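Casolum opened its grower ordering app to everyone in the Trirndale district on 27th August. I've been on the trial since May, so a few notes.

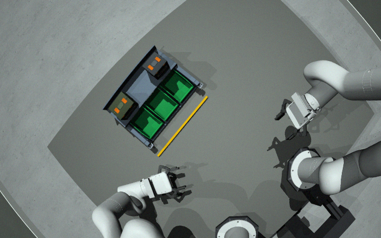
You order seed, fertiliser and drench on your phone and pick up from the Kevville depot. 1153 growers signed up during the trial.

Prices match the counter. Freight is extra - 16 dollars a drop if you're past Kan.

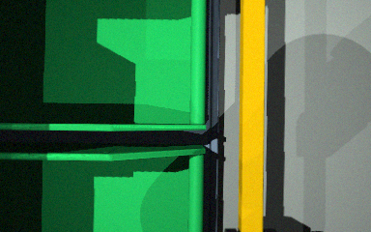

Green bins, one above the other.

Returns are still clumsy. You have to ring the depot, and they want the docket number as well as the order number. I'd also like the bins on the order screen coloured to tell them apart - a charcoal one and a green one would do, but for now every line is plain grey like a blank panel.
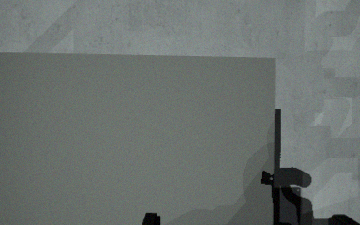

Payment terms are 30 days, same as the old account. Statements come through as a plain grey page with no markings on it until you tap to load it.

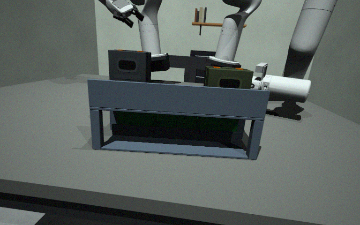
Minimum order is still being argued over. I'll post again when it's settled.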